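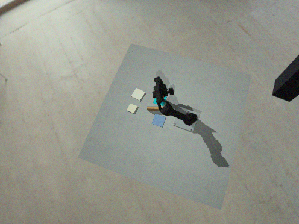 Community Festivals and Diaspora Networks
Handout 5: How a festival gets its audience

Last updated: 9th August

These notes cover the second half of the unit on cultural events. Read them together with the Flodville case before the seminar. The chapter by Hakim is in the reading pack.

1. Who the festival is for

Most heritage festivals serve two audiences at once. The first is people who share the background being celebrated. They come to hear the language, eat food they grew up with and see relatives. The second is everyone else in town. Organizers often write one flyer for both groups, and it usually works better for one than the other.

Maysoun Hakim uses the terms "inward program" and "outward program." An inward program assumes knowledge. Songs are not introduced, speeches are not translated, and the schedule may be loose. An outward program explains itself: signs in English, short dance lessons, a host who tells the crowd what is coming next. Many festivals start inward and move outward as they grow. Hakim does not treat this as a loss, but she does note that older members often do.

2. The Flodville case

The Flodville Nordic Days began as a July picnic at Amundsen Park. Families brought their own food and there was no stage. When the city began listing it on the events calendar, attendance from outside the community went up and the picnic became a two-day festival with paid vendors.

Points to note:

- The first year with vendors had 24 stalls. Two years later there were 44. Parking did not change.
- Randi Myklebust, who booked the music, kept the first evening for local fiddlers and choirs and put the touring bands on the second day. This was a compromise between the picnic families and the newer organizers.
- Admission was free until the stage had to be rented. The fee was then set at $5, with children free.
- The folk dance group Brosska stopped performing for one year over the length of its slot, then came back with a workshop for beginners.

Vidar Bråten's interviews with the picnic families are worth reading in full. Several of them kept holding a separate picnic the weekend before the festival. It was never advertised. Keep it in mind when we discuss whether the outward program replaced the inward one or simply sat next to it.

3. Word of mouth and online groups

Before social media, news of an event moved through churches, grocery stores, language schools and sports clubs. These channels still matter, especially for people over sixty. Online groups reach younger adults and new arrivals who do not yet belong to anything local.

Siyabonga Mthembu's study of the Dinow street fair found that newcomers heard about the fair online but decided to go only after someone invited them in person. He calls this the second ask. It is a small study — one fair, one season — so be careful about how far you stretch it.

4. For the seminar

Pick an event you have attended. Bring one flyer, post or program from it and mark which parts speak to insiders and which to visitors. Be ready to talk for two minutes.

Reading: Hakim, chapter 2; Bråten, interviews (selection); Mthembu, the Dinow paper. Westerberg on food vendors is optional.

Contact: Tormod Westerberg, course office | © Cultural Events Program | Back to top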